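Vultorberg dishwasher – four months in
Review by Yolanda Nina
December 19, 2020

Bought in August to replace the old Paditz, which died mid cycle with a full load of roasting trays in it. Paid $361 on runout at Clolthorpe, plus 200 for the plumber as our tap was in the wrong spot. No regrets so far. Mostly.

Good stuff first. Quiet. Can have the telly on at normal volume in the next room. Fits under our bench with no packing, door lines up with the cupboards. Eco cycle takes forever but glasses come out clear, even on the cheap tablets. Quick wash ok for cups and brekkie bowls, don't bother with it for anything with egg on.

Not so good. The manual is terrible, 2 pages on loading and the rest is warnings. Rinse aid cap is stiff, I need a tea towel to turn it. Plastics come out wet, same as every dishwasher I've ever owned so won't mark it down for that. Filter needs a rinse weekly or it gets a bit whiffy – lifts straight out tho.

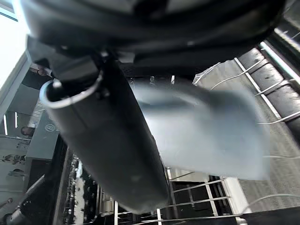

Racks are where I've changed my mind. Thought they'd be flimsy for the price but no chips in the coating yet and the top one runs smoothly even when its packed. White wire top and bottom, against that dark tub, so a stray teaspoon is easy to spot. Tall things go down the bottom, took me a couple of weeks to stop jamming my drink bottle up top. Tines are a touch close together for our pasta bowls, they lean on eachother and the middle one comes out gritty.

Rang Clolthorpe about the spare cutlery basket, part 2227, still on back order. Will update if it turns up.

Four stars. Would buy agian at that price, not at full.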